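3.2 Container surfaces and return rates
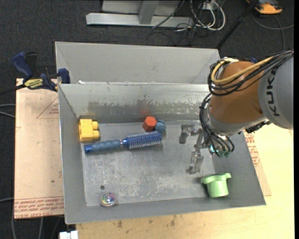
Figure 4. Gray sheet-metal bins on a wooden tabletop.

Most of the earlier work on reusable transport bins looks at the loop as a whole — how many trips, how far, who pays the deposit. Less has been written on what the bin is made of and how that changes the odds of it coming back. We take sheet metal first (Figure 4), then molded plastic in 3.3.

The Wellalberg records cover 796 bins handed out to growers and small shops over one season. Each bin carried a stamped number. Returns were logged by hand at the Bamstead depot, always at closing, and the log sheets were typed up later by Rathjen. Two sheets are missing from November. We left the gap as it is and did not fill it in from neighboring weeks.

Total trips logged: 2,159. A trip is counted when a bin leaves the depot and is closed when the same number comes back. Bins that came back with the stamp worn off or painted over were logged as "unknown" and sit outside the count. This hurts the metal bins less than the plastic ones, as stamps in metal last longer, and so the comparison in Table 5 leans a little toward metal. Hourani (personal communication) thinks the lean is bigger then we allow for. He may be right.

Dents were not treated as damage. A dented bin still stacks if the rim is straight, and the shops did not seem to mind. Rim damage is another matter. Once a rim is bent the bin goes to the bottom of the stack or gets kept for other uses — scrap, feed, tools — and tends not to come back. Shop owners said as much in the interviews, without being asked.

Deposit level was held at 2 per bin in the Shearer group. The Rivus group paid none. Same bins, same depot, same log sheets. Growers in the Rivus group held on to bins longer, mostly over harvest, but the late returns did come in once the stores were empty. Wether a higher deposit would speed this up we can't say from these data.

Cleaning costs are left out of this section. See 4.1.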